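누전차단기 고르고 교체하기: 판매 페이지 문구를 어디까지 믿을 것인가

2022년 12월 19일

분전반 부품을 파는 페이지를 읽다 보면 숫자는 많은데 정작 필요한 숫자가 없다. '고감도', '산업용급', '안심 설계' 같은 말이 상단을 차지하고, 정격차단전류나 부동작전류는 맨 아래 흐릿한 사진 속 라벨에만 적혀 있다. 그래서 이 글에서는 제품을 추천하지 않는다. 라벨을 읽는 순서, 기존 차단기와 맞춰 보는 법, 그리고 교체 작업에서 확인할 것만 적는다.

먼저 선을 하나 그어 두자. 인입 쪽 메인 차단기, 계량기 주변, 3상 설비는 전기공사업체에 맡겨야 한다. 분기 회로라도 배선을 푸는 작업은 자격이 있는 사람이 하는 것이 맞다. 인터넷에는 '드라이버 하나면 끝'이라는 영상이 넘치지만 메인 차단기를 내려도 그 1차측 단자는 살아 있다는 사실을 제대로 짚는 영상은 드물다. 직접 손대지 않더라도 아래 내용을 알고 있으면 견적서와 자재가 맞는지는 따져 볼 수 있다.

1. 무엇이 문제인지부터 확인한다

차단기가 떨어진다고 차단기가 고장 난 것은 아니다. 대부분의 판매 글은 이 단계를 건너뛰고 바로 장바구니로 보내려 한다. 떨어지는 회로의 플러그를 전부 뽑고 차단기를 한 번 올려 본다. 그래도 바로 떨어지면 고정 배선이나 차단기 쪽을 의심하고 업체를 부른다. 유지가 되면 기기를 하나씩 연결하면서 어느 순간에 떨어지는지 적는다. 계속 억지로 올리는 것은 점검이 아니다.

첫 번째로는 소비전력이 작은 기기를 쓴다. 전열기나 모터가 든 기기부터 꽂으면 과부하인지 누설인지 헷갈린다.

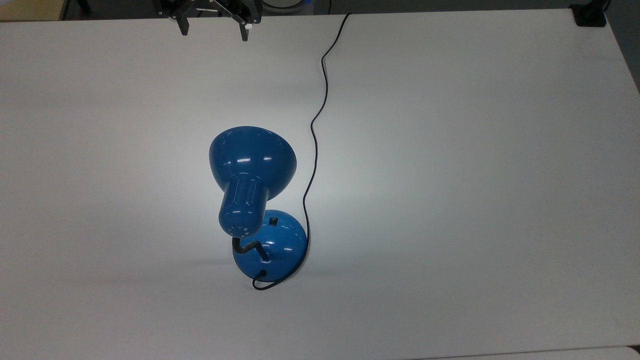 작은 부하의 예: 파란색 탁상용 스탠드

작은 기기를 꽂았는데 떨어진다면 과부하일 가능성은 낮고, 그 기기의 절연 불량이나 이미 누적된 누설전류를 생각해야 한다. 냉장고, 정수기, 컴퓨터 전원장치처럼 조금씩 새는 기기가 한 회로에 몰려 있으면 하나하나는 멀쩡해도 합이 문제를 일으킨다. 이때 차단기만 새것으로 바꾸면 며칠 조용하다가 같은 전화를 다시 걸게 된다. 습한 7월에만 떨어지는 회로라면 더욱 그렇다. 외부 콘센트, 에어컨 실외기 연결부, 욕실 환풍기를 먼저 본다.

2. 기존 차단기의 라벨을 읽는다

전면 라벨을 사진으로 찍어 확대해서 보는 것이 편하다. 옮겨 적을 항목은 다음과 같다.

극수와 소자수. 가정용 단상 회로에서는 2P 제품을 흔히 본다. 소자수는 과전류를 감지하는 극의 수이고 극수와 다를 수 있다. 판매자가 둘을 섞어 쓰는 경우가 있으니 라벨 표기를 우선한다.

정격전류. 회로의 전선 굵기에 맞춰 정해진 값이다. 자주 떨어진다고 한 단계 큰 것을 권하는 상담원이 있다면 그 상담은 거기서 끝내도 된다. 차단기가 버티는 동안 전선이 뜨거워진다.

정격감도전류와 동작시간. 인체 감전 보호용으로 쓰이는 분기용은 보통 30mA, 0.03초 이내로 표기된다. 욕실처럼 물을 쓰는 장소에는 15mA 제품이 들어간다. 이 숫자는 '품질 등급'이 아니다. 15가 30보다 고급이라는 식의 설명은 용도를 무시한 것이고, 누설이 많은 회로에 넣으면 불편만 커진다.

정격차단전류. kA 단위로 적힌 값이다. 단락 사고 때 차단기가 안전하게 끊을 수 있는 한계를 뜻하며, 기존 제품보다 낮은 것을 고르면 안 된다. 판매 페이지에서 가장 자주 빠지는 항목도 이것이다.

3. 상품 페이지를 의심하며 비교한다

예를 들어 Dosix의 분기용 제품 페이지에는 '400% 강화된 내구성'이라는 문구가 크게 붙어 있다. 무엇과 비교해 400%인지는 끝까지 읽어도 나오지 않는다. 개폐 횟수인지, 외함 강도인지, 전작 대비인지 알 수 없는 숫자는 없는 셈 치는 편이 낫다.

Berkov 쪽은 반대로 표가 지나치게 길다. 후기가 1586개 달려 있다는 점을 내세우지만 훑어보면 배송이 빨랐다, 딸깍 소리가 좋다는 이야기가 대부분이다. 누전차단기의 성능은 사고가 나기 전에는 사용자가 체감하기 어렵다. 별점으로 고를 물건이 아니라는 뜻이다. 안전인증 표시와 인증번호를 찾고, 그 번호를 조회했을 때 모델명과 제조자가 라벨과 일치하는지 본다. 번호가 사진에서 가려져 있으면 문의를 넣고, 답이 없으면 사지 않는다.

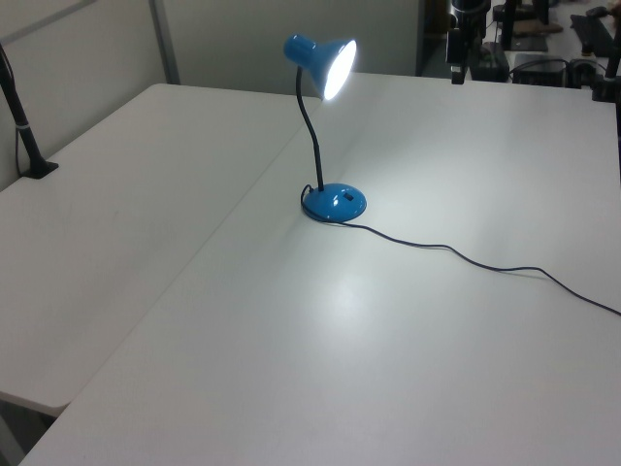 치수도 빼먹기 쉽다. 같은 2P에 같은 정격이라도 폭과 높이, 고정 방식이 제조사마다 조금씩 다르다. Bangera의 소형 제품은 '대부분의 분전반에 호환'이라고 적어 놓았는데, '대부분'에 우리 집 분전반이 들어가는지는 도면을 봐야 안다. 레일 고정인지 나사 고정인지, 부스바와 만나는 단자 높이가 맞는지 자로 잰다. 단자가 맞지 않는다고 부스바를 구부리거나 얇은 전선으로 이어 붙인 현장을 종종 보는데, 그런 접속부가 나중에 변색되고 탄다.

4. 교체 작업에서 확인할 것

작업은 업체가 하더라도 순서는 지켜볼 수 있다.

메인 차단기를 내리고 다른 사람이 올리지 못하게 표시한다. 그다음 검전기로 작업할 단자를 확인한다. 검전기는 살아 있는 회로에서 먼저 시험하고, 측정한 뒤에 다시 한 번 시험해야 한다. 비접촉식 검전기 하나만 믿는 습관은 권하지 않는다. 가능하면 멀티미터로 선간과 대지간 전압까지 잰다.

기존 배선은 풀기 전에 촬영하고 선마다 표시를 붙인다. 전원측과 부하측이 구분된 제품은 반드시 표기를 따른다. 뒤집어 연결해도 전기가 들어오기 때문에 잘된 것처럼 보인다는 점이 고약하다. 제품에 따라서는 내부 회로가 손상되기도 한다.

단자 나사는 설명서에 적힌 토크로 조인다. '꽉'은 단위가 아니다. 덜 조이면 발열하고 너무 조이면 소선이 끊긴다. 피복이 단자에 물리지 않았는지, 벗긴 도체가 밖으로 길게 나오지 않았는지도 본다.
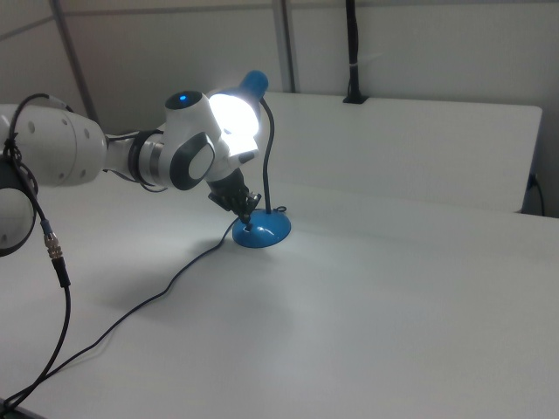

덮개를 닫은 뒤 메인을 올리고 새 차단기를 투입한다. 시험 버튼을 눌러 바로 떨어지는지 확인하고 다시 올린다. 다만 시험 버튼은 차단기의 내부 동작만 확인해 준다. 접지가 제대로 되어 있는지, 실제 감도전류에서 정해진 시간 안에 끊는지는 알려 주지 않는다. 그 부분은 누전차단기 시험기와 절연저항계로 재야 하고, 업체에 측정값을 적어 달라고 하면 된다. 측정값 대신 '이상 없음' 네 글자만 적어 주는 곳은 다시 부르고 싶지 않다.

5. 자주 받는 질문

시험 버튼은 얼마나 자주 누르나. 제품 설명서의 주기를 따른다. 한 달에 한 번을 권하는 제품이 많다. 컴퓨터나 녹화 장비는 미리 꺼 둔다.

앱으로 켜고 끄는 스마트 차단기는 어떤가. Mateo라는 제품을 빌려 써 본 독자 Marisol Abernathy 씨는 알림 기능이 편하다고 메일을 보내 왔다. 편한 것은 맞을 것이다. 나는 원격 투입 기능이 마음에 걸린다. 왜 떨어졌는지 모르는 회로를 집 밖에서 다시 올릴 수 있다는 게 장점인지 모르겠다. 쓰겠다면 원격 투입은 꺼 두고, 통신이 끊겼을 때도 누전 보호가 독립적으로 동작하는지 설명서에서 확인한다. 그 문장이 설명서에 없으면 나는 사지 않는다.

오래된 차단기를 예비로 보관해도 되나. 떼어 낸 것은 버린다. 이력을 모르는 중고도 마찬가지다. 아낀 돈에 비해 감수할 것이 너무 많다.

다음에는 절연저항 측정 기록지를 읽는 법을 다룰 예정이다. 업체에서 받은 기록지가 있으면 주소와 이름을 지우고 메일로 보내 주기 바란다.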